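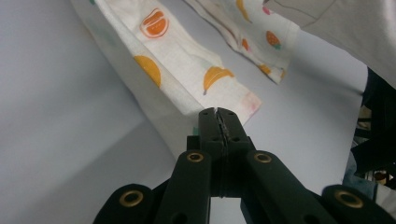
Fruit cloth, black gripper, four brass-coloured rings. My evening.

Home | Diary | Club | Allotment | About

Girkdale diary, August 2019
4 min read

Washing again. I joined the robotics club in June because I wanted to build something with wheels on, and I have spent most of the summer with other people's laundry. My mother, who raised me to fold a pillowcase and then watched me not do it for thirty years, has asked to be kept informed.

The class project is called Woltamero, a name chosen by vote when I was out of the room making tea. The aim is that an arm will one day pick a piece of cloth out of a heap and put it somewhere else in a better state than it found it. Before the arm can have a go, we have to show it how, which means one of us sits with the hand-held gripper and does the job over and over while it records. Each go is an episode. We have 1,408 of them. I would like it noted that a fair number of those are mine and that my thumb has opinions.

Tonight was the fruit cloth. I had hoped for the plain grey, which is big and smooth and behaves itself, but the grey was down for the next group and I got bananas and orange slices. The print is cheerful for the first half hour. After that you begin to dislike particular bananas.

The hard part is the edge. You bring the tip up to where the cloth has folded over on itself and you have to get hold of one layer and leave the other alone. With fingers you do this without thinking. With the gripper you come in a shade too low and nudge the whole lot along the table like a snow plough, or a shade too high and close on air, very neatly, with a click. I did both several times. We are meant to keep the bad ones as well as the good ones, and label them honestly, so there is now a tidy record of me missing a tea-towel-sized target from no distance at all.

I also got told off (gently) for tugging. If the cloth comes up crooked you are supposed to let go and start again. I had been giving it a little shake, as you would at a washing line, and apparently the arm will learn the little shake. I rather like the thought of it. I can see it standing there in years to come, shaking out a sock for no reason it could explain.

Gunn, the old laptop, gave up twice. It does this when it is warm, and it is always warm. Ganov, the newer one, is reserved for the training runs and may not be touched by beginners, so we sat and waited for Gunn to come round and ate the biscuits. They were the thin sort. I had 8.

There was a long argument over whether the dark clothes should stay at the side of the table or be put away. One camp says a real bedroom has clothes all over it and the arm had better get used to that. The other camp likes things tidy. I am in the first camp, on the evidence of my own bedroom. The clothes stayed.

Walked home the canal way. Rain came on at the lock, so everything I had on went straight over the airer when I got in, where it will hang until it is stiff. Did not fold a thing. There is a pile on the chair from last week that I moved to the bed, looked at, and moved back to the chair – which I suppose makes another episode, unlabelled.

Next time is socks. I need to bring my own, clean, in pairs, and I am already one short.

Comments

My lad did a term of this at college and came home able to fold a fitted sheet. Stick with it.

Is the club open to people who can't program? I can iron.

More about the allotment please. What happened to the beans?

Keep the shake in.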